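Flarelwood Shared Rooms
Guidance for Members
Updated Jul 24, 2020

How to Clear and Wipe Down a Shared Room

These instructions apply to every group that uses a shared room at Flarelwood, whether for one session or for a full season. The group that signed for the room is responsible for completing all of the steps before the key is returned. Please set aside 40 minutes at the end of the booking for this purpose.

Before You Begin

Collect two cleaning cloths from the supply shelf, one for furniture and one for spills. Cloths are washed after each use and should not be taken home. Paper towels may be used for food or drink, but they leave lint on glossy surfaces and should not be used on cabinet tops.

Step 1. Pick up from the floor

Start with whatever is on the floor. Small items are easily missed under desks and chairs, and they scratch the stone when a chair is rolled over them. Boxes that are to be kept should be moved to the storage closet. Empty boxes should be flattened and placed in the recycling area beside the rear entrance.
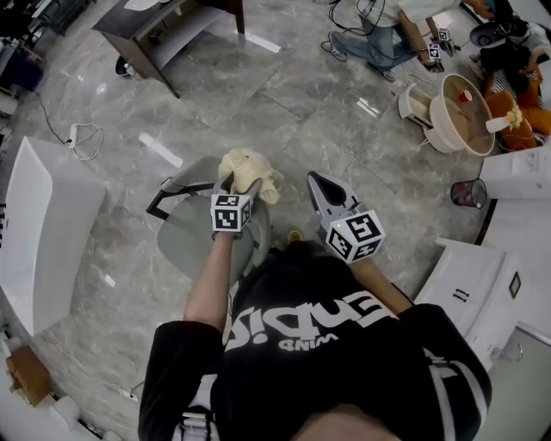

Cushions and fabrics should be shaken out, folded where possible, and stacked together in one place. Do not leave them in a pile against a wall overnight. Cups go back to the kitchen and are to be washed by the group that used them. Basins must be emptied in the kitchen sink only.

Step 2. Gather cords and power strips

Switch off the power strip and unplug each item by the plug. Wind cords in loose coils and fasten them with the fabric ties provided. Power strips may remain on top of a cabinet if the surface is dry. They may not be left on the floor, where they interfere with mopping.

Step 3. Wipe the furniture

Work from the highest surface to the lowest. Dampen the furniture cloth, wring it out well, and fold it into quarters so that a clean side is always available. Wipe cabinet tops in long strokes along their full length. Dark wood desks should be wiped with the grain and dried at once. On office chairs, wipe the armrests first and the seat last, then roll the chair under a desk.

Do not spray cleaner directly onto any surface. Apply it to the cloth. The approved product is kept on the supply shelf, and no other product may be brought in without permission.

Step 4. Care for the floor

Polished marble is damaged by vinegar, lemon, and most bathroom cleaners. Sweep with the soft broom, then go over the floor with a flat mop and plain warm water. Blot spills immediately with the second cloth. Rubbing spreads them.

Step 5. Final check

Confirm that windows and doors are closed and that the lights are off on both levels. Place used cloths in the hamper, unfolded, so that they can dry.
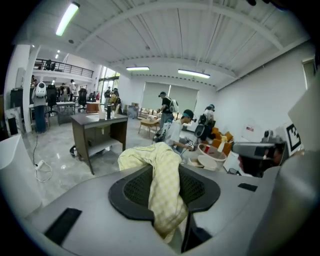 Wajid Swati wrote to ask whether the cloths might be sorted by color, as his group had twice picked up a floor cloth and used it on a desk before noticing. The suggestion has been adopted. Checkered cloths are now reserved for furniture, and plain ones for spills and floors. Groups that find the two kinds mixed on the shelf are asked to separate them.

Damage and missing supplies should be written in the room log, with the room name and the time of the booking. Replacement cloths and ties are available from the front desk.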